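Tretance desktop recording kit

I built this kit with Ho-yin Chuang after too many evenings of fighting with mismatched cables. You get two arms, the gripper cameras and our Fositz recording software, and it all fits on a regular desk -- ours is full of fruit and office clutter.

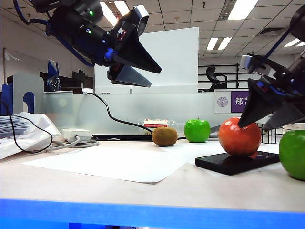 What a session looks like

I usually record 80 takes of one task, then shift everything a bit and go again. Small changes in placement help the model a lot! 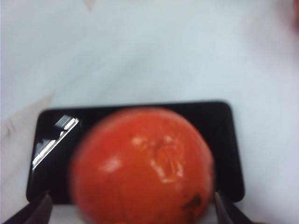

Our last set came to 131 takes, and Fositz lets you toss the bad ones before you export.

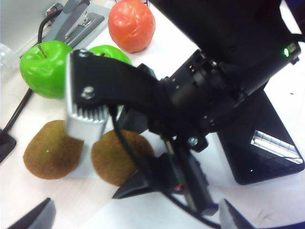 Apples and kiwis on the table, gripper camera view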